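Call for participants: home gripper build, Evside workshop
Posted 2026-01-20

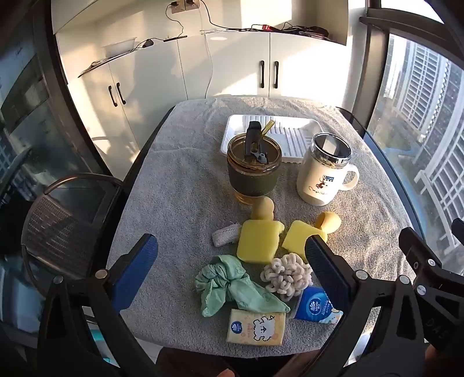

Kelechi Ezeani writes that soft objects are where most home-built grippers fail, and that anyone applying should expect to spend more time on finger pads than on code. We agree, and the work is planned accordingly.

We are looking for five people to join a shared build of a two-finger gripper and the small arm that will carry it. The linkage geometry is settled. Open items are pad material, closing force and a repeatable grasp test on household objects: foam sponges, scrunchies, tissue packets, a lidded mug, a tumbler.

Tasks
Hand-held grasp trials on a towel-covered table
Logging slips, crushed items and missed grasps
Redrawing and printing finger parts
Wiring and bench-testing the arm joints

Requirements
You can use a screwdriver, a caliper and a spreadsheet. Soldering is useful – CAD more so. No degree is asked for. Participants must be 18 or over.

Terms
Unpaid. Parts are covered from a shared budget of 600 euros, of which 443 remains. Expected time is five hours a week until the end of August. Drawings and logs stay open to everyone who took part.

To apply, send a short note on something you have built, including what went wrong with it, to Fanni Kiss at the Borbély workshop, Evside. Travel from Brivton is not refunded. Places are filled in order of suitable replies.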